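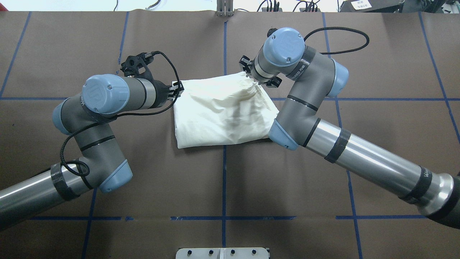
Alcohol marker bleeding past my stamped lines
Posted by Chantelle Shabalala

Hi all! I've been coloring a little stamped fox for my niece's card and the orange keeps creeping outside the outline, mostly around the tail. I'm on 80 lb cardstock from a Farndale pad and I let the ink sit for 10 minutes first. Am I using too much marker? I have 200 sheets of this stuff, so please don't say it's the paper – lol.

Nii Boateng
It's the paper. Sorry!

Fatima Mkhize
I had this with my owl set in July. Stop a little short of the line and let the color spread out to meet it. I do my light shade first, then just a touch of the dark one, and I never go over a spot more than twice. If it still creeps, dab the colorless blender right outside the line and it pushes the ink back in – mostly. Orange is a pain, reds too. Keep the Farndale for card bases, it folds really nicely.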